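Home / Notebook / Kit / Archive
Filed under: Cricket, Bats and Balls
1 min read

Friday, June

Second knocking-in session on the Semton blades. Bat A has now had 800 strikes with the mallet, bat B only 88. Same oil on both, one coat, left overnight. Face of A is closing up well. Toe still soft on the off side, so I stopped there and did the edges by hand.

Rebound test after lunch with the Zarkus ball, 46 overs old, dropped from the usual height. A came up livelier than B on every drop. Middle sits a bit lower than the maker's sticker says. Marked it in pencil.

Grip on B has slipped again. Juhász rubber, second one to go this month. Will try more tape under it before blaming the glue.

Net time booked for 11 on the indoor lane. Throwdowns only, no bowling machine until the toe is done. 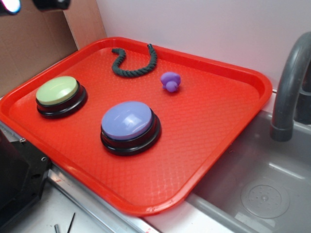
Bahman Shojaei reckons 800 is still short for a number three's bat and wants the toe done again before anyone faces the new ball with it. He would also weigh both after oiling, which I forgot.

To do: weigh A and B, order scuff sheet, ask Dimness about the split handle.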